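Clenard HG-2 Hand-Held Gripper Pair
Otavance / Demonstration Hardware / Grippers

Part group: 223
Supplied as: matched left and right units
Page revised: 2022-03-13

Overview

The HG-2 is a pair of hand-held grippers for recording manipulation tasks without a robot arm in the room. Each unit carries a marker cube on the body, and the cube gives the tracking software a position for the tip. Tip geometry matches the Clenard arm-mounted gripper, so recordings transfer with a fixed offset.

Left and right units are the same shape but are calibrated separately. Do not swap cubes between them.

In the box

Left unit, right unit
Two marker cubes, fitted
Spare tip inserts, one pair
Hex key, 2 mm
Calibration card

Setup

1. Check that each cube is seated flat on its mount. Tighten the mount screw with the supplied key until it stops turning freely - no further.

2. Connect the units to the recorder and switch on. Wait for both channels to report ready.

3. Open and close each gripper fully 16 times. The software stores the end stops from this sequence.

4. Hold each tip on the calibration card in turn and accept the offset. Repeat if the two readings disagree by more than the limit printed on the card.

5. Sit or stand in the working position and hold both units out with the tips pointing down. Confirm that both cubes are tracked, then start the session.
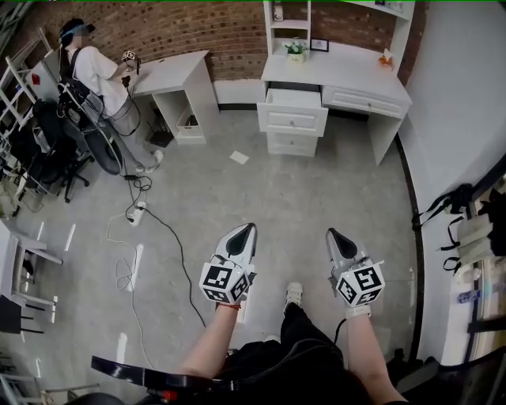 Care and inspection

Wipe the cube faces with a dry microfiber cloth. Solvent cleaners lift the print, and a cube with a scratched or faded code should be replaced as a complete part. Single faces are not sold.

Inspect the tip inserts every 30 hours of recording. Replace both inserts on a unit together and repeat steps 3 and 4 afterward.

Keep cables out of the foot area and away from chair casters. Most connector failures returned to our bench start with a cable that has been rolled over.

Faults

Cube drops out during wrist rotation: check room lighting first. Glare on the printed faces has the same symptom as a loose mount.

Gripper reads partly open when closed: clean the slide, then repeat step 3.

Constant offset on one side only: cubes have been swapped or refitted. Repeat step 4.

Service

Bench repair and recalibration are handled by Marloes Claeys. Orders for cubes and inserts go to Sushil Khurana. Quote part group and side (L or R) on all requests.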